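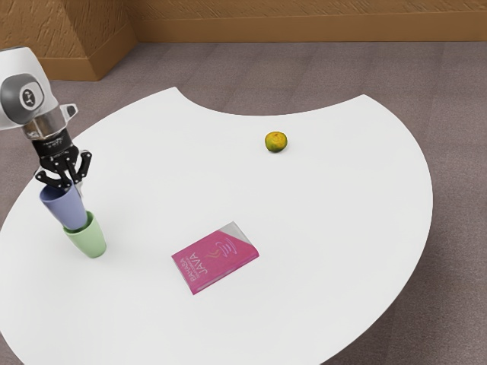 A simulated arm holds a lavender-blue cup partly inside a green one in the cup-stacking task.

Nazar Marchuk has watched a robot arm stack the same two cups so often that he has stopped seeing the cups. What he looks at now is the number in the corner of his own spreadsheet, and he doesn't trust it.

The number belongs to Plavex, a method for training robot arms almost entirely in simulation. Its authors built a rendered room with a carpet, a brown wall and a white table, dropped a few household things on the tabletop and let a policy practice. Then they asked whether a score earned in there says anything about a real arm on a real table. Their answer was yes, and quite a lot.

Marchuk, who runs a small test lab in Breltville, spent most of the spring trying to get the same answer.

The claim is easy to state. Take a set of policies, some good and some poor. Run each one 200 times in simulation and 60 times on hardware. If the simulator ranks them in the same order as the real robot does, you can skip most of the hardware runs, and hardware runs are what eat the money. A grad student resetting cups by hand gets slow after lunch. A computer doesn't.

The ranking did hold up in Breltville, more or less. The best policy in simulation was the best on the bench, and the worst was the worst. It was the middle that went soft. Four policies that the simulator separated cleanly came out of the real trials in a different order, and then in another order again when the lab repeated them.

"If all you want to know is which one is terrible, it works fine," Marchuk says. "I could have told you which one was terrible by watching it for a minute."

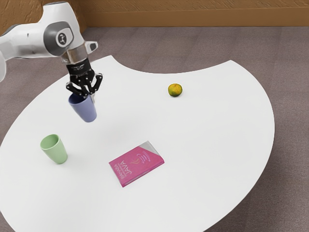 Then there is the matter of what counts as a success. In the Plavex scoring, a stack is good if the upper cup ends up inside the lower one and stays there for a set time after release. Real plastic cups catch on each other's rims. They lean, they settle, and sometimes they stay up at an angle no person would accept. Marchuk's team logged 519 real attempts in all and argued over 19 of them. That sounds small until you notice that the gap between the second and third policies was smaller.

Ratree Duangkaew, who worked on the simulator side of a rival benchmark called Skendutley, is kinder to the method, though only by a little. She thinks the rendering gets too much of the attention. A book cover with a readable title looks impressive in a paper, she says, and tells you very little about friction.

"People see a nice tabletop and assume the contact physics is just as nice," she says. "Those are two separate pieces of software, and one of them is a lot harder to write."

She would like to see the extra objects moved more between runs. A fruit at the back of the table is a fair test of distraction only if the policy hasn't learned to expect it there. The Plavex paper says positions were varied. It doesn't say by how much, and the code that sets them hasn't been released.

A follow-up, Mughal, is supposed to fix some of this with softer contacts and a wider spread of starting layouts. Marchuk has asked for early access and has been told to wait. In the meantime his lab is still running cups on the bench, 60 to a batch, with a person to put them back.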